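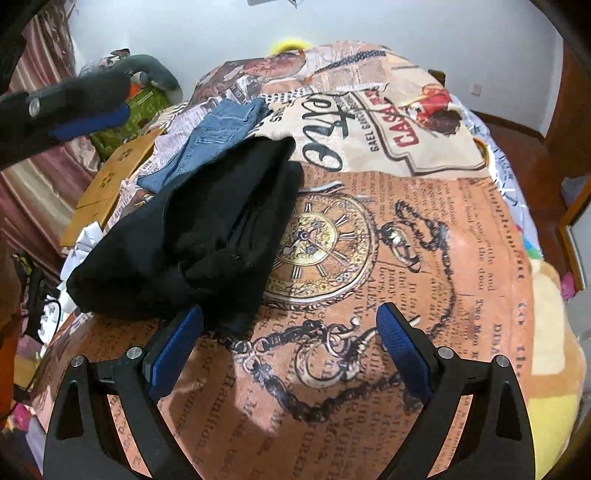 Home | Issues | Authors | Search

4.2 Red-carpet looks and first-film buzz

We coded 648 posts about newcomers who had yet to release a film, and the pattern in Figure 3 delighted us! Outfit posts drew far more replies than casting news, and the replies were longer too (many readers named the cut, the tailor, even the shoes). Posts on the Sunen gala, held each November, were the liveliest of the lot.

Figure 3. Replies per post, by topic. Posts with more than 500 replies are grouped in the last bar.

Jelínek's earlier coding scheme worked beautifully here, with one change: we split gowns from street clothes.

Related items
Stelmakh: Fan Pages and Film Debuts
Airport Style as Publicity
The Clemham Interviews, Part 2

Comments
bendis_reader: Love the split by clothing type. Is the codebook shared?
Kamil Jelínek: Yes, see Appendix B.
tess: Would like to see this for singers.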